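Notebook, May 16, 2018
Custard base, stabiliser runs, continued from previous page

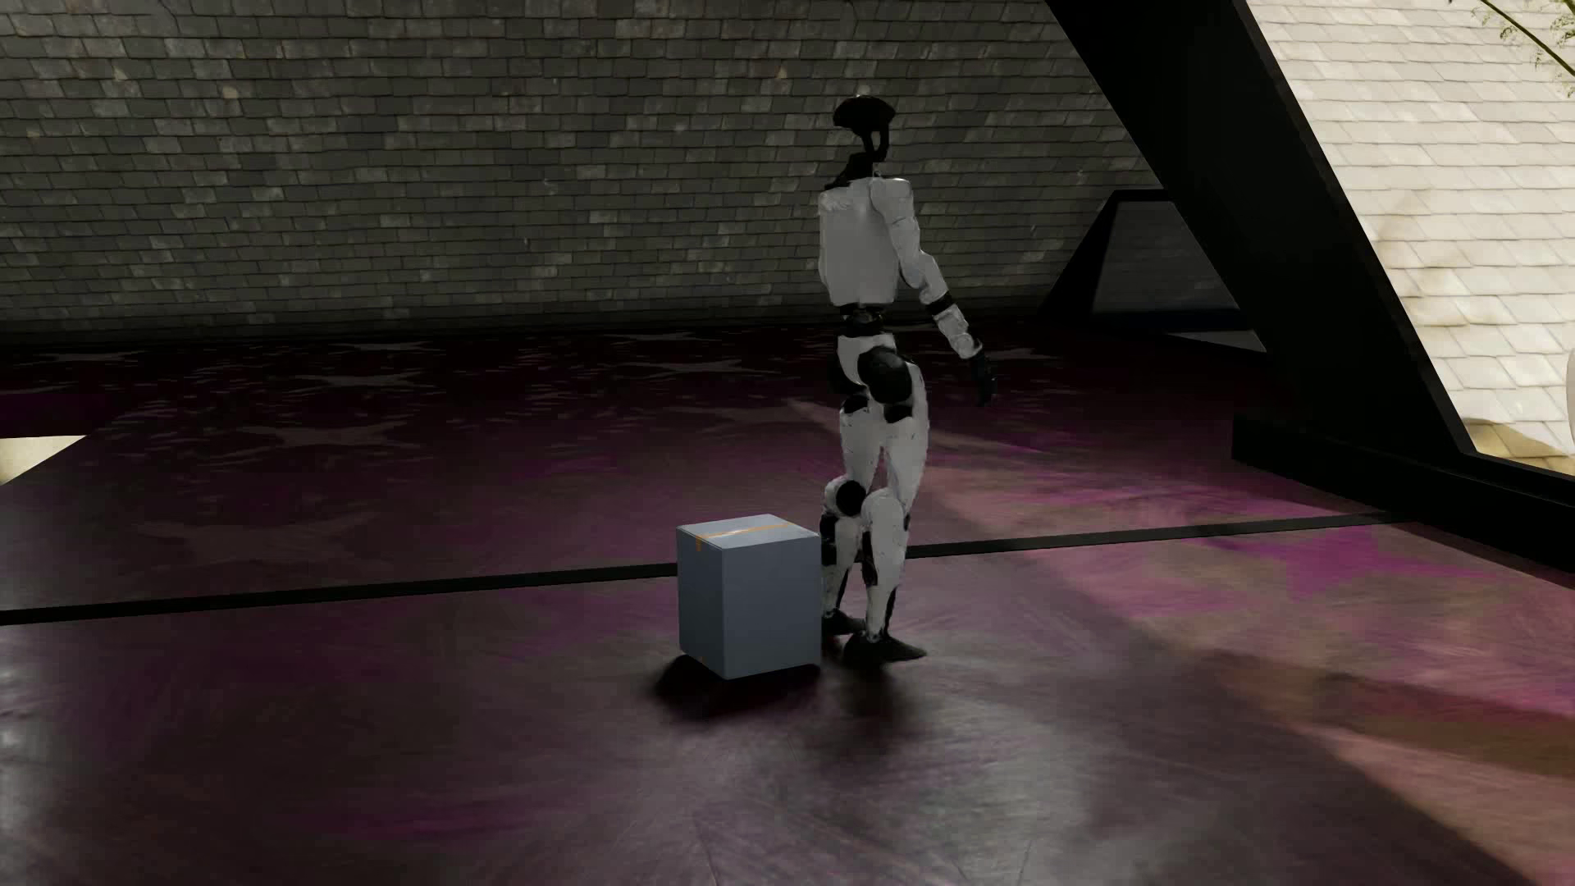
Run 12 repeated with the yolk content held at the lower level. Locust bean gum was from the Usmani tin again, the same lot as in December. Base heated to 82 °C, held, passed through the fine sieve and put in an ice bath. Aged overnight in the cold room.

Viscosity after ageing was lower than I expected. Arnulfo Cárdenas thinks the gum did not hydrate fully during the hold, and I agree it looks that way: there were small specks on the sieve. Next time mix the gum dry with the sugar before it goes anywhere near the milk. I had tipped it in by itself.

Batch weight into the Flekano freezer: 2000 g. Weight drawn off: 1936 g. The remainder is what stays on the dasher and in the barrel, and I have stopped trying to scrape it out. Draw temperature -5.5 °C. Texture at draw was smooth but a bit short, with none of the stretch we had from the guar blend.

Overrun by the cup method came out low. The cup was filled twice and the second fill was heavier -- I had left a void at the bottom the first time. Use the second figure only. It is on the sheet clipped to the back cover.

Hardening: tubs to the blast cabinet at once, lids on. Two tubs were moved to the ordinary freezer after hardening for the temperature cycling test. The others stay put as controls. Cycling is -18 to -10 °C and back, once a day, for two weeks. Ice crystals to be looked at under the cold stage at the start, halfway and at the end.

The Kandbridge probe reads 0.4 °C high against the reference thermometer in ice water. Corrected values are used throughout this entry. Earlier pages are NOT corrected.

Sample numbers carry on from 2238. Floder want a tub for their own melt test, so make one extra next time.

To do: order dextrose. New gasket for the draw valve, it weeps. Ask Arnulfo for the melt rack back.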